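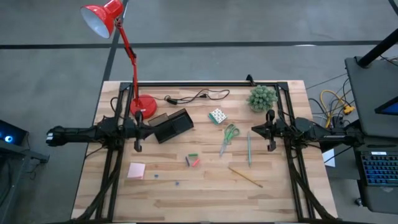 Hạnh Mai asked that the cable items be moved ahead of the gripper items in this edition, on the grounds that a unit that fails on cabling should not be powered for the remaining checks. The request has been adopted.

Petero Two-Arm Tabletop Kit
Pre-Acceptance Inspection Checklist with Comments
Supplier: Plulow. Reviewing site: Pludstead.

Print this page | E-mail this page

Section A. Power off

A1. Frame rails seated at both corner plates. PASS.
A2. Clamps tight on the rail. PASS. Retighten after the first week of use.
A3. Arm cables secured along their full length. COMMENT. Loose cable is present on the floor between the table and the equipment desk. A floor cover is to be fitted before acceptance.
A4. Papers and loose wire kept clear of the arms. COMMENT. A sheet of paper was lying partly beneath the right arm. The operator shall clear the table edge before each start.
A5. Lamp cord outside the working area. FAIL. The cord crosses the far part of the tabletop. Reroute and reinspect.
A6. Emergency stop within reach of the operator's chair. PASS.

Section B. Power on, reduced speed

B1. Both arms return to the rest position on command. PASS.
B2. Gripper approach to a small block, finger clear of the tabletop. 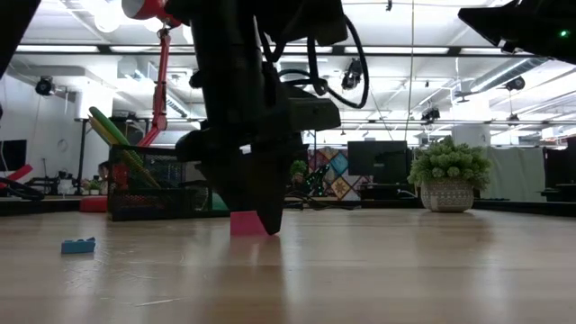 Item B2. Gripper above the pink block.

Result for B2: PASS. The supplier's manual does not state a minimum clearance. Plulow is asked to supply one in writing.
B3. Cable loop does not catch through full arm travel. PASS. Repeat after 2000 cycles.
B4. Stop command halts both arms. PASS.

Section C. Documents

C1. Spare parts list received. PASS.
C2. Service terms signed. OPEN. The Nghiêm service plan covers parts for 13 months; labor is quoted separately.

Disposition: conditional. Two visits are included in the purchase price, and the second shall be used to close A3 and A5.

Reader comments (2)

Does B3 apply to units bought before May? Ours has the older cable sleeve.

We had the same trouble with A5. A shorter cord run along the back rail solved it.

Contact the inspection office | Copyright Pludstead | Back to top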